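**Cliltar hand-held gripper, second version – review after 3 weeks**

We bought the Cliltar to collect cloth-handling examples for Bisero, our folding policy. Nermina Stoyanova and I did most of the recording, and Nahuel Urrutia handled the uploads.

The good part first. The trigger is light and the jaws follow it without lag. I can work a full morning before my wrist complains, and with the old Suredau unit I was done in an hour. Calibration takes one step and held all week.

We recorded 3544 grasps. The export tool rejected 102 of them for lost tracking, nearly all from evening sessions with the lamps down. In dim rooms the video gets grainy and pale fabric loses its edges. Cliltar's manual says very little on lighting.

Other complaints: the battery door is stiff, the strap is too short for Nermina's liking, and the software names every session by serial number, so you end up keeping a paper list.

Crumpled cloth is where it does best. The pointed tips get under a fold and pick up one layer more often than the wide pads on the Suredau did – that alone saved us a lot of retakes. 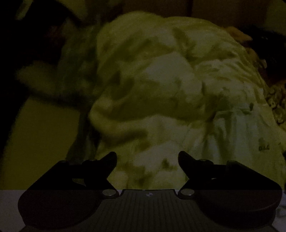

How many examples do you need before training is worth trying?

We got a usable first policy at 60 clean grasps per fabric. Below that, it kept closing on air.

Four stars. I'd buy a second one if they fix the session names.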